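Celtura students spend a year teaching two arms to clear a table

Posted 2026-09-04

The robotics project class at Celtura, a technical school in Lusulthorpe, runs from January to the end of the fall term. This year the class has one assignment. Two arms have to put small household items into a blue tray without knocking anything off the table.

We spoke with the instructor who runs the class and with two of the students at their workbench. They asked that the piece be about the work, so they are identified here by their roles. 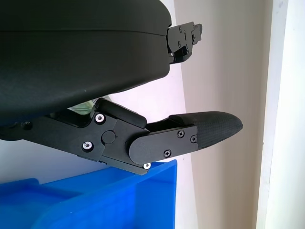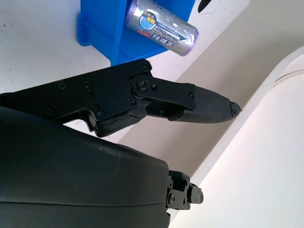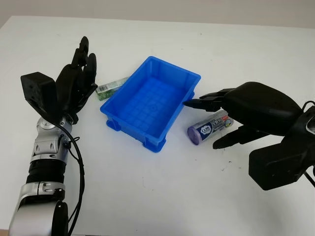
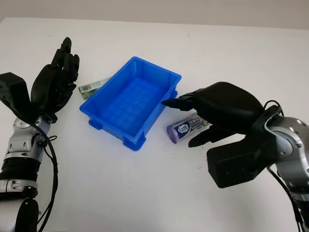 Views from the wrist and from over the table in the Celtura project room. The blue plastic appears in all four.

The class has 11 students this year, split between hardware, software and what the instructor calls "the table." The table group picks the objects, decides where they go at the start of a run and writes down what happened at the end of it.

"People sign up wanting to be in software," the instructor said. "By the second month a few of them have moved over to the table, because they've seen that's where the problems get found. You can write very nice code for a carton that always sits in the same place."

The current task is called Daly in the class notebooks, after the street the old workshop was on. A run starts with the tray empty and a couple of items beside it. One arm has a hand with jointed fingers. The class treats the two arms as having separate jobs for now, and a run counts only if both items end up in the tray.

The student who leads the table group said the cylindrical items have caused the most trouble.

"A box stays where you put it," she said. "You touch a roll a little off center and it leaves. We lost a lot of the spring to that. We tried a rubber mat under everything, and it worked, but then we were solving the mat. So we took the mat away again."

They now bring the fingers in from above and to the side and close slowly. The slow closing was a student suggestion, and it made each run longer. The software group was against it at first. They had been trying to get a run under two minutes and had just about managed it.

"I was annoyed," said the student who writes most of the motion code. "I had a chart. But the chart only counted the runs that finished, and she pointed out that we were throwing away the ones where something rolled onto the floor. When we put those back in, slow was better."

He works mainly from the wrist views. The overhead view is good for planning, he said, but it doesn't say much about the last inch. The wrist view has the opposite problem. Part of it is always taken up by the hardware itself, and an item can be almost completely hidden when it matters most.

"You get a sliver of something in the gap and you have to decide if that's the carton or a reflection," he said. "We spent a week on reflections. Shiny wrappers are bad. The tray is kind of bad too."

Why keep the tray, then? The instructor said it was a fair question and that he had been asked it before. Blue is easy to pick out against a white table, and the class already had a stack of the trays. The students also like the rim. If an arm comes in low it touches the rim first, and the tray shifts a little, and everybody in the room can tell that something was off.

The class has logged 283 runs of the Daly task so far. Each one gets a line in a paper notebook with the starting layout drawn by hand. The table lead draws most of them. She said she had wanted to switch to a spreadsheet and then changed her mind after looking back through the first notebook.

"You can see from the drawings when we got lazy," she said. "There's a stretch where the tray is at the same angle page after page. We went back and did those again with the tray turned."

Maintenance is on the schedule too. Fingertip pads wear out, screws work loose, and cables need to be routed so that they don't catch when an arm turns. The hardware group does a check at the start of every session, with a printed list taped inside the cabinet door. The list has grown to 7 items. The newest one is to look at the pads under a lamp before starting, and it was added after an argument over whether a bad afternoon had been caused by the code or by the rubber.

"It was the rubber," said the motion code student.

"It was mostly the rubber," said the table lead.

In November the class will take its setup to Droltgate, where four schools bring student projects for a day of demonstrations. There is no prize. Each team gets a table and a time slot, and visitors from the other schools can ask for changes to the layout. That last part worries the students more than the travel does. In their own room they know the light and the height of the table. At Droltgate they will have an hour to set up, and somebody from another school will be moving the carton.

The instructor said he has told them to plan for a run that fails in front of people. Last year's class had one, with a different task, and the students stood there without saying anything while the arm reset. This year they are practicing talking through it — what the arm was trying to do, what they think went wrong, what they would check first.

Asked what they would change if they could start in January again, the two students gave different answers. The motion code student would have put a second light over the table from the beginning. The table lead would have used fewer items.

"We had a whole box of stuff from the grocery store," she said. "Tea, gum, batteries, trash bags, a sponge. We kept swapping things in because it was fun. I'd pick two and stay with them until summer."

The class meets in the afternoons in the project room on the ground floor. Students from other programs can sit in on a session if they ask the instructor first. Applications for next year's class open after the Droltgate trip.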